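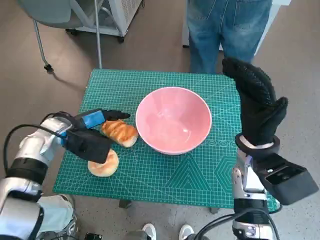 The long roll, the flat bun and the pink bowl, on the green mat.

Bread corner, continued

Readers with long memories will recall that in September we asked what you would like to see more of in the Riswood shop newsletter. You said bread. A few of you said parking, but we can't do anything about parking.

So, bread. The long roll is the looker of the pair: golden brown, shiny on top, a little pale at the ends, as if it had been sunbathing in socks. The round bun is flatter and lighter and has no such ambitions. Most people reach for the long one first. I have been a bun person for 11 years and find this hard to watch.

Then there is the matter of what to put them in. The household magazines would like you to own a linen-lined basket. I own one, it came from a shop in Gondal, and it holds crumbs better than anything I have ever bought. A deep round bowl is easier to live with. It wipes clean, it doesn't unravel, and you can put soup in it on the days when the bread has been eaten by someone who won't admit to it.

Two rules for loading a bread bowl. Long rolls go in first and lean against the side. Buns go on top, where they fill the gaps and keep the peace. Do it the other way and you get a seesaw.

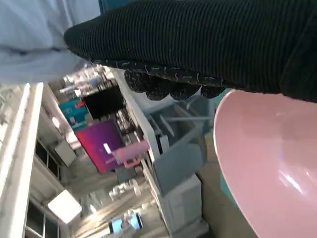
Glove at the rim, lights on overhead, signs in the background.

As for pink, I was against it. I wanted something in oatmeal, a color I have since noticed is already the color of everything else in my kitchen. Pink next to a golden crust looks cheerful at breakfast, when very little else does.

The cutting mat is a separate argument. Yes, it is meant for crafts. It also has a grid and ruler markings, so if your family fights over who got the bigger half, the question can be settled to the nearest line. Please use a clean one. The mat you cut felt on last winter does not qualify, and neither does mine.

Next time: butter, and whether the dish needs a lid. Send your views to the Skorkum desk by 11/04/2020. Views on parking will be forwarded to Hikix, where they will be very comfortable.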